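The Ferry to Levunura

By the time the October fogs came down over Fetuverg Sound, as the old people still spelled it, my grandmother had already decided that she would go back to Levunura for the honey. She was eighty that year, and she announced it over breakfast the way another woman might mention that she was out of thread.

"They'll have honey at the shop, Bà," I said.

"They have syrup at the shop," she said, and went to find her good shoes.

So we took the early boat, the two of us, with a thermos and a sack of oranges and 13 empty jars wrapped in dish towels, and every time the ferry leaned the jars talked among themselves in the bag.
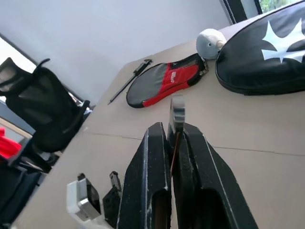
She told me about the hives on the way over, though I had heard it all before and could have said most of it along with her. How her father kept them behind the chapel, up the 341 steps from the landing, and how he knocked on each box in the morning and wished it good health. How the year he died it was her job to go up and tell the bees, and she was so shy (you wouldn't believe it now!) that she whispered the news to the first hive and asked it to pass the word along.

"And did it?"

"Well, they stayed," said my grandmother, peeling me an orange I hadn't asked for. 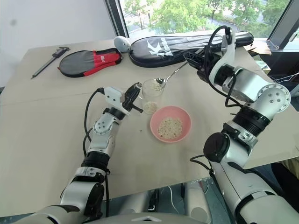

Story by Thoa Giáp
2 December 2024

We climbed slowly, stopping wherever there was a wall to sit on. The man who kept the hives now was named Bouazza, and he had painted them all blue, and I waited for her to object to that. She only walked along the row in her good shoes, knocking softly on every lid. He watched her do it and took off his hat.

He filled our jars and wouldn't hear of money, so she gave him the rest of the oranges, and they argued pleasantly about clover until the boat sounded its horn down below.

At the last hive she bent close and said something I couldn't catch. I asked her about it on the ferry, with the warm bag heavy across both our knees.

"I told them your name," she said. "Drink your tea."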